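Accept cookies to remember your saved searches. Accept / Manage

Furniture assembly and room setup staff, Urnlow
Posted January 2025
12 shares | 2 comments

Pronach prepares furnished rooms for rental and display. We are hiring 3 people to assemble, place and tidy furniture at our Urnlow site. The job is part time, 28 hours a week, on a fixed schedule.
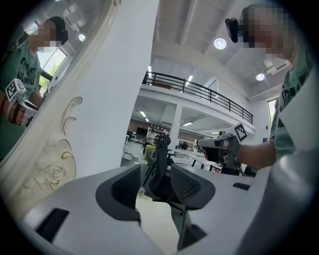
Most of the furniture is bedroom and dressing room furniture in light finishes, and it marks easily. The white mirror frames have raised scrolls, a carved rose and thin gold lines, so they are dusted with a soft brush and never sprayed. Glass is wiped last.

What you will do

Put together small parts with dowels and bolts, check that joints are tight, and report missing hardware before the end of the shift. You will work standing at a table for much of the day. Larger pieces are always moved by 2 people.

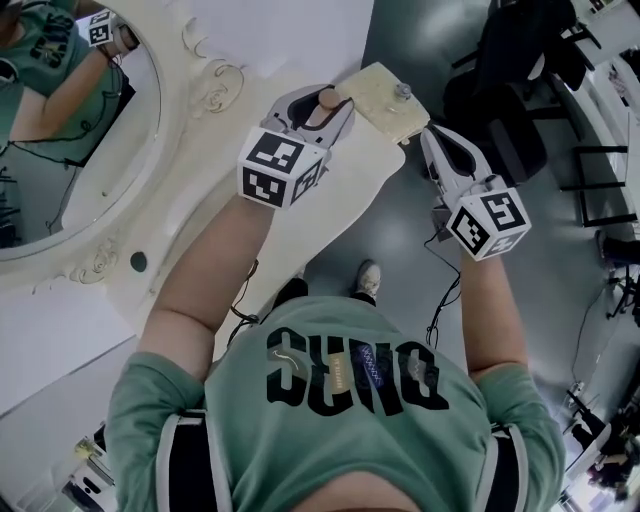 Do I need my own tools?
Hand tools are supplied and stay on site. Bring closed shoes with a flat sole.

You will also set out vanities, mirrors and shelving according to a floor plan, then clear the tabletops. Open shelves are left bare until the last check.

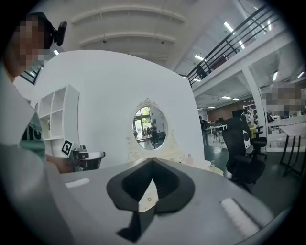
What we ask for

Some experience putting furniture together, at work or at home. Able to stand for long periods. Able to read a plan in English. Training is paid and lasts 2 weeks.

How to apply

Send a short letter and a work history to the Pronach office in Urnlow, quoting job 39. Work is expected to continue through July.

Related jobs
Packing assistant, Trurnonex
Showroom cleaner, Pace
Delivery helper, Urnlow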